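Handout 4 - Small bins and mixed waste
Course: Waste in Small Workplaces, Erudard evening program
Lecturer: Deirdre Dunne
Room: Ní Chonaill, ground floor. We start at 6:30 p.m.

Please read sections 1 to 3 before the Monday class. Section 5 is the exercise, and you will need a calculator for it.

## 1. What we mean by mixed waste

In the last handout we spoke about separated streams: paper, glass, metal, food. Mixed waste is what remains when the separated streams are taken out. In some books it is called residual waste, and in this course I use the two words with the same meaning.

A difficulty comes at once. The definition says "what remains", but in a real workplace the mixed waste is often filled first. A person has something in the hand, the nearest bin is one step away, and the paper box is in the corridor. So the paper goes into the mixed waste. When we open a bag from an office we can find three kinds of material:

- material which has no other place to go (for example a used tissue, a dirty wrapper, a broken pen)
- material which has a place, but the person did not use it
- material which had a place until it became dirty in the bag

The third kind is easy to forget. A clean sheet of paper is recyclable at nine in the morning. At noon somebody puts the rest of a yogurt on top of it and now it belongs to the first kind. We will call this *spoiling* from now on. Please keep the word separate from *contamination*, which we use for wrong material inside a recycling stream.

## 2. The bin as a piece of furniture

Most purchasing lists put the wastebasket together with chairs and lamps. It is chosen for color and price, and after this it stays for ten years or longer. For our subject four properties are of interest.

**Volume.** A bin under a desk normally holds between 8 and 15 liters. A larger bin does not by itself create more waste, but it changes how often it is emptied, and a bin that is emptied less often shows more spoiling.

**Opening.** A wide opening accepts everything. A narrow slot makes people look for one second at what they are holding. This is why paper boxes often have a slot.

**Position.** Distance matters more than any sign on the wall. In the class discussion last month almost everybody reported the same thing from their own workplace: the bin that is reached without standing up is the one that is used. It can stand on the floor, on a shelf or on a table, and the effect is the same.

**Liner.** Here we must stop for longer, so it has its own section.

## 3. Liners

A liner is a thin bag, nearly always of polyethylene. Two types are common:

| Type | Feel | Usual look | Typical weakness |
|---|---|---|---|
| High density (HDPE) | thin, makes noise | milky | splits when pierced |
| Low density (LDPE) | softer, stretches | clear or colored | slides down from the rim when it is too loose |

You do not need a laboratory to tell them apart. Take a corner between two fingers and rub. The high density film crackles, the low density film is almost silent. Do not try to decide by looks only, as the looks depend also on the thickness and on the additives.

The upper part of the bag is folded outward over the rim. This part never carries waste, but it is paid for and it is thrown away. With a bag much too large for its basket, the folded part can be a third of the film or more. With a bag too small the rim is stretched hard and the film may tear at the first heavy object. The right size leaves a fold as wide as your hand.

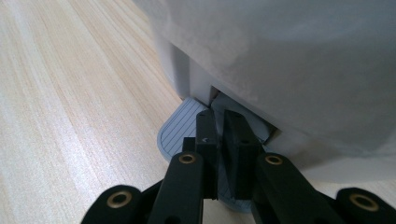
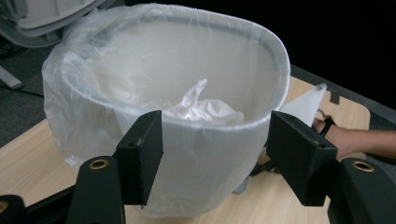

White plastic on light wood.

To measure the bag, lay it flat and note the width. The circumference of the open bag is two times this width. Then put a tape around the rim of the basket. The circumference of the bag should be a little larger than that of the rim - a few centimeters are enough. Students often compare the flat width of the bag with the diameter of the rim, and this gives bags which are much too small or, after an angry phone call to the supplier, much too large.

For the length, add the height of the basket, half the diameter of the bottom, and the width of the fold.

### Is the liner necessary at all?

Opinions are divided, and I ask you to be able to present both sides in the written test.

In favor of liners: the cleaner can empty the bin quickly, the basket stays clean, and wet or sharp things are held together. In rooms where food is eaten I do not know a good alternative.

Against liners: in many offices the bag is changed each evening with only two or three dry things inside. The bag is then a large part of what is collected. A basket without a liner can be tipped into a bigger bag on the cleaning cart and put back, and a wet cloth once a week is sufficient.

Between the two there is the practice of "change when needed". It sounds simple. However, it asks the cleaner to make a decision at every bin, and some cleaning contracts do not allow for it. If the contract says that the liner is replaced daily, then the cleaner who leaves it in place has broken the contract, even when he or she has done the sensible thing. Before you recommend this practice in your report, read the contract.

## 4. Case: the Proron office in Devberg

Proron keeps a small administrative office in Devberg, with 15 rooms in use. Every room has one basket with a liner. The company agreed that our former students could look at one working day of mixed waste and at the purchase records of one month. I give here only what you need.

- The mixed waste of all 15 rooms on the chosen day had a mass of 2721 grams, liners included.
- In the month, which had 20 working days, 301 liners were used.
- One empty liner has a mass of 6 grams.

Some remarks on how it was done. The students collected the bags after the staff went home and before the cleaners arrived, so a short time was available. Each bag received a paper label with the room number. The bags were weighed closed, then opened on a covered table, sorted with gloves, and weighed again by kind. The kitchen was left out on purpose, as it has a different pattern and would hide the result of the desks.

The staff knew that a study would happen in that month but they did not know the day. This is a compromise. If people know the day, they behave better than usual, and if they are told nothing at all, they have a good right to be upset when they hear that somebody looked through their bin. In section 6 you will find the sentence that was sent to the staff, and you may use it as a model.

Two rooms gave no usable result for the sorting. In one, coffee had reached everything. In the other the label was lost. The total mass is still correct, and only the division by kind is missing for these rooms. I mention it because in the reports from last year several students corrected such gaps silently, by taking the average of the other rooms. You may do this, but you must write that you did it.

## 5. Exercise

Please work alone first and then compare with your neighbor.

1. Calculate the average mass of mixed waste per room on the chosen day.
2. Calculate the mass of the 15 liners and express it as a percentage of the total.
3. Compare the number of liners used in the month with the number you would expect when every liner is changed on every working day. What does the small difference suggest? Give two possible explanations.
4. Suppose the liners are changed only twice per week, and the month has four weeks. How many liners are used, and how much film in grams is saved?
5. Your answer to point 4 will be a small number in grams. Write half a page for the office manager on whether the change is still worth making. Think also of the working time and not only of the film.

For checking: the first answer is a little over 181 grams, and the second is 3.3 percent. For point 4 you should arrive at 120 liners and a saving of 1086 grams. If you have 1080 grams, you started from the expected number and not from the number in the records.

## 6. Text sent to the staff

> During this month the mixed waste from the office rooms will be weighed and sorted on one evening. We look at kinds of material only. No papers will be read and no results will be connected to a person. If you do not wish your room to take part, please tell the front desk.

In the original the last sentence was missing. It was added after a question from the staff, and I think the text is better with it.

## 7. For the next class

Bring one empty liner from your home or your workplace, and the measurements of the basket in which it is used: circumference of the rim, diameter of the bottom, height. If the basket is oval, measure the rim with a string and then put the string along a ruler. For the bottom take the longer diameter.

The reading is chapter 5 in the course folder, without the part on street bins. Those who missed the class on paper streams can collect Handout 3 from the box near the door.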